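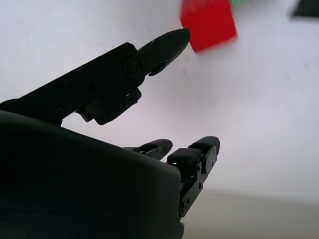
Misspelled name and missing sister in a published obituary, can it be fixed?

Posted by Gladys Minja, June 2022

My uncle passed away in March and the family put an obituary in the Closport paper. It was also on the funeral home's website. I live out of state and only saw it after the service. My mother's name is spelled wrong, and my aunt in Flovik is left out of the list of survivors completely. She was his younger sister and she is very much alive.

My cousin wrote it in one evening and was upset enough that week, so I'm not looking to blame him. He says it is too late to change. The paper's office told me they don't reprint notices after 15 days, but the lady I spoke to didn't sound sure about the website version.

My aunt has a copy of the printed one and it bothers her. I would like to know:

Can the online version still be changed, and who has to ask for it?
Is there any kind of correction a newspaper will print this late?
Does it matter for family records, or for the estate, that she isn't listed?

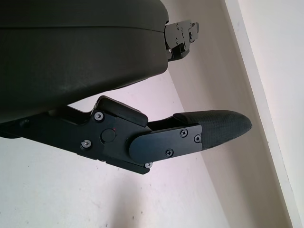 He didn't have children, in case that makes a difference. There is a will and my cousin is the executor. The funeral home is Mugo & Sons if anybody here has dealt with them.

Thank you for any help.

curlewbank

I worked the front desk at a funeral home for 19 years (a different one, so I can't speak for Mugo). There are usually two separate copies of an obituary online and they have to be fixed separately.

The first is on the funeral home's own site. Whoever signed the arrangement papers is the person they will take changes from. If that was your cousin, have him send a short email with the full name of your uncle, the date of the service, and the exact wording you want. Don't write "please fix the spelling." Write out the old sentence and then the new sentence under it. Most places can make the change the same day and I never saw one charge for it.

The second is on the newspaper's site or on whatever obituary service the paper uses. The funeral home often sent the text in for you, and if they did, they can send in the correction too. Ask them that in the same email. If your cousin placed it with the paper himself, he will have a receipt with an ad number, and the paper will want that number.

As for print, many small papers will not run a free correction if the mistake was in the text the family gave them. If the paper made the mistake while typing it in, they should correct it at no cost. So find the text your cousin submitted before you call again. If the error was his, you can still pay for a new notice. Some families run a card of thanks or an "in memoriam" on the birthday or the one-year date and list everyone properly there. I have seen that done plenty of times and it reads perfectly normal to people who never saw the first one.
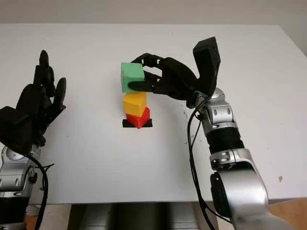 One more thing on the website copies. Other sites pick up obituaries automatically and keep the old wording. You may find the wrong version somewhere months from now. Each site should have a contact form. Send them the link to the corrected one.

dale_kurkasen_rd

My grandmother's had the wrong birthplace and we never did get it changed. Call the paper again and ask for the person who does the obits, not the front office.

teapot_ellen

On the estate part. I'm not a lawyer, but an obituary is not a legal document. Leaving someone out of it doesn't take anything away from them, and putting someone in doesn't give them anything. What counts is the will and whatever the executor files with the court. Your aunt can ask the court clerk in his county whether the will has been filed and how to get a copy. Ours was 2 dollars a page.

For family records it does matter some. People doing a family tree lean on obituaries, and a missing sister can send them the wrong way for years. What I did for my father was type up a corrected version, date it, put my name at the bottom, and give a copy to the town library in Kurkasen. They keep a local history folder. Ours is item 133 in their index and they stapled it right behind the newspaper clipping. You could also add a note on his page if he is on one of the grave listing sites.

Print a clean copy for your aunt too, on good paper.
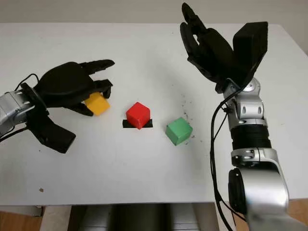 A black robotic hand reaching over a white table.

Gladys Minja

Thank you all. My cousin found the email he sent to Mugo and the misspelling was in it, so that one is on us. He is writing to them tomorrow with the old and new sentences the way curlewbank said. I will ask my aunt if she would like a notice in the paper for his birthday.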